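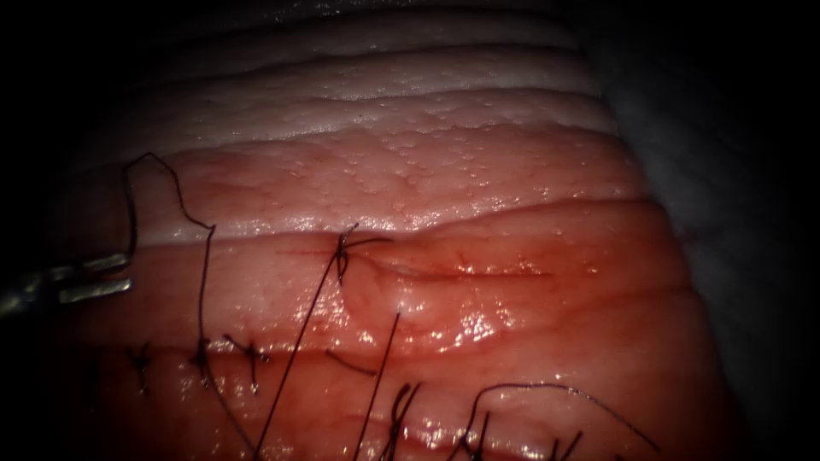 Sharada Joseph thinks you can't teach anybody to suture by talking, so she doesn't see why a machine should be different. She told us this in the corridor at Grunness before we had got our coats off, and then went on to say that most of what she knows about tying a knot lives somewhere below the elbow and has never been put into words. If a robot wanted it, the robot would have to come and watch the elbow.

That was more or less the programme for the visit. Grunness is on the ring road outside Gernport, behind a tyre place, and it does not look like the future of anything. You sign in, you get a lanyard, you are shown the fire exit twice. The coffee is from a machine that could itself do with some further training.

The work is simple to explain and slow to do. A surgeon sits at a console with their face in the viewer and their hands in the grips, and two arms across the room do whatever the hands do, only smaller. Everything is recorded: the view of the tissue, the positions of the arms, the opening and closing of the jaws. Later a program is given the lot and asked to work out what it would have done next.

On the screen for visitors was tissue with an incision and rather a lot of dark knots already in it, one row closed and another line with a single knot at its left end. The thread is what I kept looking at. It is thin, it goes where it likes, and it makes large loops across the very bit you want to see. Vignesh Hegde, who looks after the recordings, says the thread is the whole difficulty. A block stays where you put it. Thread has opinions.

They want 2000 recorded stitches from each surgeon, and Sharada has done some 1000. I asked whether they got better or worse as the afternoon wore on. Vignesh said both, and that he keeps the bad ones if she recovered from them, as a learner that has only ever seen tidy work has no idea what to do with a slack loop. The ones where she swears and starts again are stored separately. I asked to hear those and was refused.

Then we had a go. We were given a practice pad – rubbery, the colour of a cheap sausage – and ten minutes each. Jonas Marti went first and dropped the needle. I went second and did not drop the needle, mainly through never having picked it up. There is no feeling in the grips on this console, so you judge how hard you are pulling by looking, and I judged it badly enough to snap the thread. My attempt was recorded along with everyone else's. I was assured it would not be used.

Lunch was sandwiches. The question session afterwards was mostly about clutching, the pedal that lets you move your hands back to somewhere comfortable without the arms following. Sowmya Varghese wanted to know whether those pauses are cut from the recordings. They are marked and left in, for now, and there was a fairly long argument about it which I didn't follow to the end.

The next visit is in April, to Annamalai. Bring your own coffee.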